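Notes for the talk: mugs, cups and the office kitchen (washing up at work, and why it goes wrong)
20 October 2018. Slides up first, check clicker, water.
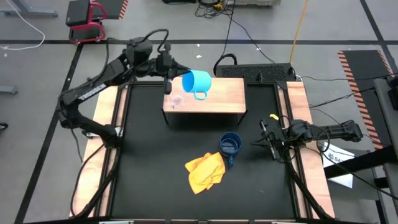 Reply that came in from the Brestby office when the abstract went round: we don't have a mug problem, we have a sink problem, please say so on stage. Fine. Saying so. They then wrote two more pages, mostly on dishwashers, will get to it.

Start w/ question to room. Hands up, who has their own mug at work. Hands up, who washed it today. Wait for the laugh. Don't fill the gap.

Background, keep quick. Telby moved to the new building in December, three kitchens down to one. Paper cups had been free on every floor. We were buying 4,000 a month. Stopped ordering them the same week as the move, which was my idea and I'd do it differently now. Too much change at once. People came in to boxes everywhere, no cups, one sink.

What we did instead: bought mugs. 462 of them, plain, no logo. Big argument about the logo. Skip unless asked.

First month. Mugs left the kitchen and didn't come back. Desks, window sills, the print room, one in the bike shed. Shelf bare by ten in the morning. So people brought in their own from home, so now shelf is full AND no clean mugs, because you can't take one with somebody's dog on it.

SLIDE CHANGE

Brukotham. Same size office, kept paper, put a charge on. Small charge, honesty box. Went OK for a while, then the box filled up with foreign coins and buttons. They still count it as a win, paper use did drop. Don't be snide about it, there will be Brukotham people in the room.

Brestby. Own mug only, no shared ones at all. Visitors get a glass. Works for them, they are small and everyone knows everyone. Their complaint is the sink: one bowl, one tap, long line after lunch, so mugs get left "to soak". Read out the line from their note about soaking. Slow down for this bit, last time I rushed.

Their dishwasher point is fair. A machine nobody empties is a cupboard. They empty it at set times, first thing and after lunch, a named desk each week. We copied that. Should of done it from the start.

SLIDE CHANGE (table one, small type, read it out)

Survey. Sent to all of Telby, 637 answers. Left the free text box open, mistake, took me most of a week. What came up over and over:
- no room on the drying rack
- handles. People with sore hands want a big handle, ours were too small
- tea stains, is it dirty or just stained
- smell of the sponge
- don't want to use a mug someone else drank from, however clean

Last one surprised me. Not going away with a poster. We tried a poster. Poster got corrected in pen.

What we changed. Second rack. Brushes in place of sponges. Hooks by the door for own mugs, shelf for shared ones, so you can tell which is which from the doorway. Bigger handles on the second batch. Trolley goes round the desks at four and picks up strays. The trolley did more than everything else put togehter.

Cost. Keep it short, people glaze over. Year's spend on mugs, racks and brushes was 1,217, that's with breakages. Compare to paper line on slide. Say out loud that it leaves out hot water and staff time, someone always asks.

Varma. They are about to start, moving floors next spring, asked us what order to do it in. Told them: racks first, then trolley, then mugs, THEN stop the paper. Leave a month between each. Give people a date and stick to it.

If time: travel mugs, lids, why they don't fit the machine. If no time drop it, go to last slide.

Questions. Likely ones:
Do you buy spares? Yes, keep two boxes back.
Who pays for breakages? Kitchen budget, don't chase people for it.
Soup in mugs? Allowed. Rinse it straight away.
China or glass? China. Glass chips in our machine, may be different in yours.

Leave sign-up sheet for kitchen visit on table by the door. Take the adapter home this time.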